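The old Dell, part one (or, how I lost a whole afternoon to a computer nobody wanted)

2024-05-17

So my aunt moved into a smaller apartment and I came home with three lamps, a box of cookie cutters and her desktop computer. I said yes to all of it before I'd thought about where any of it would live. The lamps are in the closet. The cookie cutters are great (there's a moose!). The computer has been sitting under my coat rack since November with a scarf draped over it, and every time I grabbed my jacket I felt a little guilty.

It's a plain black and gray Dell tower, the kind every dentist's office had behind the front desk. She used it for email, solitaire and one enormous spreadsheet about her tomatoes. She told me it had gotten "slow and grumpy" and that it took long enough to start up that she'd go make toast. I've been wanting a machine I could leave on all day for music and photos and backups, and I'd been pricing those little boxes that do that sort of thing, and then I'd look over at the scarf.

What finally got me moving was Tùng Văn, who I know from the community garden and who has fixed more old computers than I've owned shoes. I asked him whether it was worth keeping and he wrote back a message longer than this post. The short version was: open it, clean it, take everything out that comes out without a fight, look at it, and put it back in the right order. Then spend money, if you still want to.

I'd changed a hard drive once in college, so I figured I was practically qualified. Ha.

First, the dust. Oh my goodness, the dust. My aunt has two long-haired cats and I think I met a third one in there. I took the thing out on the back steps with a can of compressed air and a soft paintbrush, and I'd recommend a mask and old clothes and maybe checking which way the wind is blowing. I held the fan blades still with a finger while I sprayed, which Tùng had underlined twice. It took me most of an hour and the neighbor's kid came over to watch for a while and then got bored and left.

The side panel on these comes off easily, by the way. If you've only ever dealt with laptops you'll be so happy. You lay the tower down flat, lift the panel away, and the whole inside is looking up at you like an open suitcase. There's room for your hands! I kept thinking about the time I tried to replace the battery in my old laptop and ended up with a leftover screw that I still have in a dish somewhere.

Then came the part I'd been dreading, the processor. I wanted to swap it for a slightly faster used one I'd bought from a little parts shop called Serra. They do a lot of office leftovers and they pack things beautifully, in so much foam that I've been using it to wrap Christmas ornaments. The cooler has to come off first, and the old paste underneath had turned to something like dried toothpaste. Coffee filters and rubbing alcohol cleaned it up fine.

With the processor out, please treat the socket like it's wet paint. You've got a whole field of tiny pins under that little metal bracket and they bend if you so much as sneeze at them. I swung the bracket open, looked, said "nope," and went to get a glass of water and wash my hands before I came back.

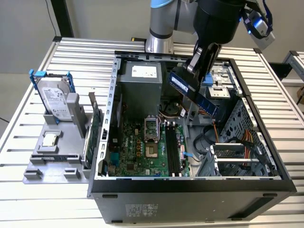
Memory is the fun part, if you ask me. The sticks go in the long black slots beside the processor and there's a notch along the bottom edge that only lines up one way, so you can't really get it backwards unless you're very determined. Line up the notch, make sure the stick is sitting straight in the slot, and press down on both ends. It takes more of a push than you'd think. The first time I did it I was so gentle that it wasn't in at all, and the computer beeped at me like a truck backing up.

If you're buying memory for an old machine, look up the model before you shop. I didn't, the first time. I bought a pair of Vinent sticks because they were cheap and the seller had a nice photo, and they were the wrong generation completely. The notch was in a different spot, and I sat there for ages convinced I was holding it wrong. They went back in the mail and I got my money back minus the postage. The second pair was right, and I read the listing four times before I clicked anything.

Oh, and ground yourself. I touch something bare and metal every few minutes, and I took my fuzzy socks off. Tùng uses a wrist strap, and he'd like me to pass along that I should too.

While things were apart I also dealt with the cables, kind of. The ones coming off the power supply in this type of tower are a bit of a hair situation. Black ones everywhere, and then the orange and yellow and red ones all bunched up together. I took pictures with my phone of every plug before I pulled it, and I'm very glad, especially for the small ones. I had grand plans for tidying them with velcro ties. I used three ties, decided it looked better and closed that chapter.

For storage, I pulled her old drive and put it in a drawer with a label on it, since all her tomato notes are on there and she'd like a copy. In its place went a small Muvis SSD, 64 gigs, that I already had lying around from a project that never happened. Enough for the system and not much else. My photos are going on a second, bigger drive when I've saved up a little. If you're doing this for somebody else's old computer, do keep their drive someplace safe until they tell you they've got everything. People remember things they need about a month later.

The money part, for those of you who always ask! I've spent just over 80 dollars so far, counting the processor, the memory, the paste and the compressed air. The little boxes I'd been looking at were a good deal more than that, and none of them came with a family history. I'm leaving out the lost postage out of pride.

Time-wise I'd set aside a quick hour after lunch and it was dark when I looked up. A lot of that was me reading things twice. The tiny screws ate some of it too. I keep them in a muffin tin now, one cup per part, going clockwise, which I stole from a sewing friend who does it with buttons. It works great until you bump the muffin tin.

Still on the list: the case needs a proper wipe-down, there's a sticky patch on one side that I think used to be a price tag, and the case fan has a rattle I don't love. I've got my eye on a quiet Bruvham one, if I can work out which size fits. I measured it and then wrote the number on an envelope and then recycled the envelope.

Next time I'll get into picking an operating system, which I have been going back and forth on for days. Tùng has opinions. If you have opinions too, put them in the comments, and if you've got one of these old office towers humming away in a closet somewhere, tell me what you use it for. My aunt wants to know if it can still play solitaire.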